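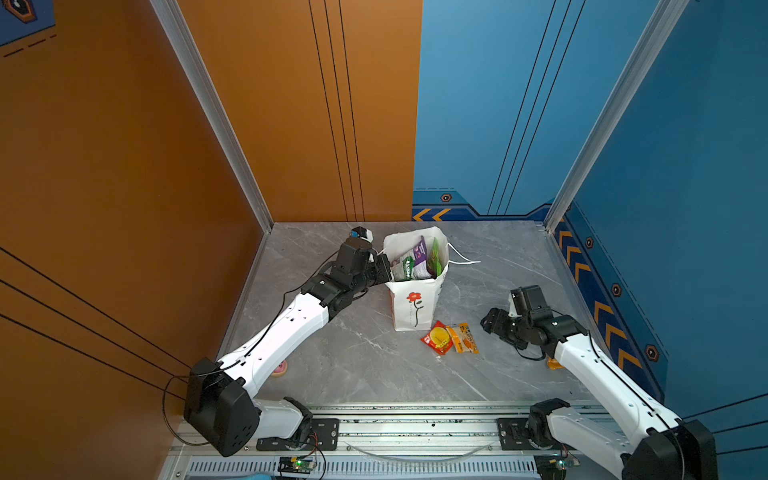 Clerkmont's bag rule starts in November. Stores can't hand out thin plastic at the register anymore, and paper will cost you extra. I read the whole notice on the town site so here's what I got out of it.

The charge applies to any paper bag given out at checkout. Produce bags and pharmacy bags are exempt. So is takeout, which surprised me.

Stores under a certain size get 7 extra months. The hardware place on Jardine Street is on that list. The supermarket isn't.

The town got 1,763 written comments before the vote. I skimmed a few pages of them. Most were about the cost, and a lot were about bags ripping in the rain.

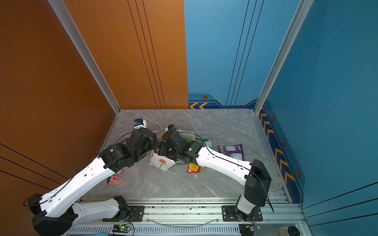
On ripping - the bottom almost always goes before the handles do. Put cans in first, flat, and spread them out. Frozen stuff sweats, so wrap it or carry it separately. Hold the bag from underneath if you have stairs.

I've been reusing paper for two years. A decent one lasts me three grocery trips. After that it becomes the recycling bag, and then it goes out with the recycling.

Things that kill them early: milk jugs, wet umbrellas, leaving them on the garage floor overnight.

Someone asked if you can bring your own paper bag back and skip the charge. Yes. The notice says any bag you bring in counts, including one from a different store. The cashier doesn't have to inspect it.

Gift shop bags hold up better than the supermarket kind in my experience. The paper is heavier. They're smaller though, so figure on one for bread and eggs and something else for the rest.

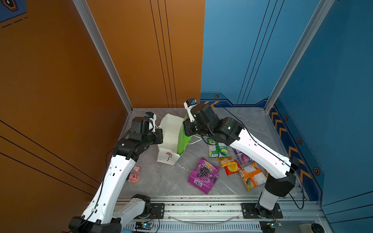

White paper shopping bag, standard carryout type.

Grernodham passed nearly the same rule last spring. My sister lives there and says she forgot her bags for the first month and then kept a stack in the trunk. That's my plan too.

Last thing - if you get charged for a produce bag, ask for it back at the service desk. Keep the receipt.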